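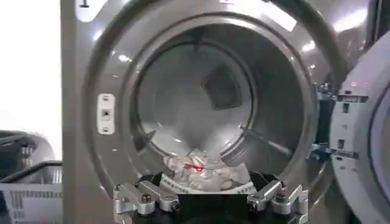
My uncle Tomos swore he could sing, and for 30 years we let him. Then Bảo Đinh moved in upstairs with her cello — a real one, older than the building — and asked him, very nicely, what key he was in.

"Welsh," he said.

She laughed so hard she had to sit on the stairs! By December they were practicing together every night at 9, him humming, her chasing him up and down the strings. I'd lie on my bedroom floor with my ear against the heating pipe and my homework under my elbow. Mom banged on the wall once. Then she opened the door to hear better.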